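Demley Launches Home Reset Program to Help Families Stay on Top of Bedrooms and Bedding

June 7, 2024
By Huiling Deng
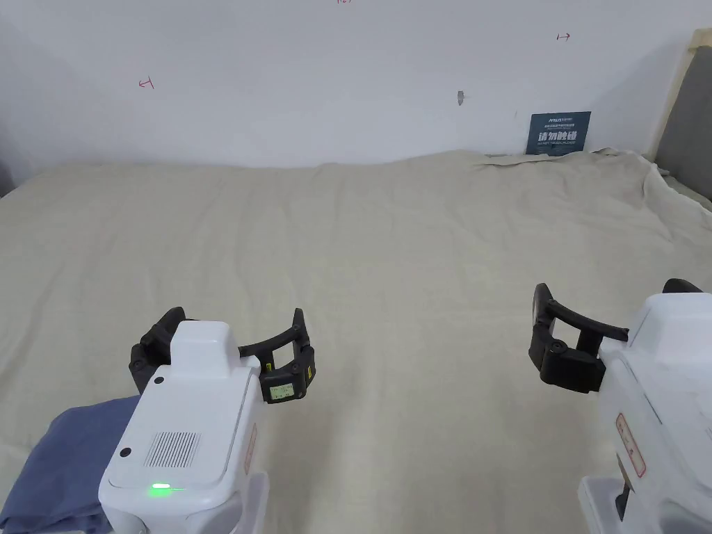 NALHOLM – Demley, the home-care service that has been making beds and folding laundry in Nalholm since it opened, is rolling out its Home Reset program to every neighborhood in the city this summer. The program began as a trial in January with 139 households. It now has 369 signed up, and the waiting list is open.

Home Reset is built around the bedroom. A two-person team comes to the house, strips the bed, puts on clean sheets, folds whatever clothes and towels have collected there during the week, and puts them where the family wants them. The visit takes as long as it takes. Nothing gets shoved in a closet to make the room look done!

"We started with beds on purpose," said Huiling Deng, who runs the program. "It's the biggest thing in the room, and once it has a smooth, clean sheet on it you have a great big table to work on. You can fold a week of clothes on a bed. Try doing that on the arm of a sofa."

During the trial, teams kept notes on what people asked for most. Fitted sheets came out at the top by a wide margin – folding them, storing them, and finding the one that goes with the pillowcases. Teams now store each set inside one of its own pillowcases, a habit plenty of households had already picked up from a parent or grandparent. Towels were next, followed by the pile of clothes that have been worn once and are too clean for the hamper. For those, the program suggests a row of hooks or a single open shelf near the bed, and the team will help clear a spot for it.

Families can also ask for a folding lesson at no extra charge. Lessons run right there on the bed with the household's own things, and kids are very welcome. Several families from the trial said the lessons were the part they talked about afterward, and one sent in a note that her eight-year-old now refolds everybody's T-shirts, including his dad's, whether they need it or not.

Bedding for households that need a spare set is supplied by Mivodex, a local linen shop on Oei Street. The sheets come in cream and white, in twin through king sizes, and are prewashed before delivery. Each participating household may borrow up to 2 sets at a time while its own are in the laundry. Mivodex has set aside 431 sets for the summer, and worn ones will be cut down for cleaning cloths at the end of the season.

Visits are offered on weekday mornings and afternoons. Households may choose a single visit or a repeating one, and may pause whenever they like. Teams bring their own laundry bags and labels. They don't move heavy furniture, and they ask that pets be kept in another room while the sheets are coming off – a lesson learned early in the trial, from a very happy beagle.

"I love this work," Deng said. "You walk into a room where somebody has been too busy or too tired to deal with the bed, and then it's made, the towels are folded, and they can go lie down. I'm so glad we get to do it for more people."

Sign-up forms are available at the Demley front desk and at the Mivodex counter. Households already on the waiting list don't need to apply again and will hear from the program in the order they signed up.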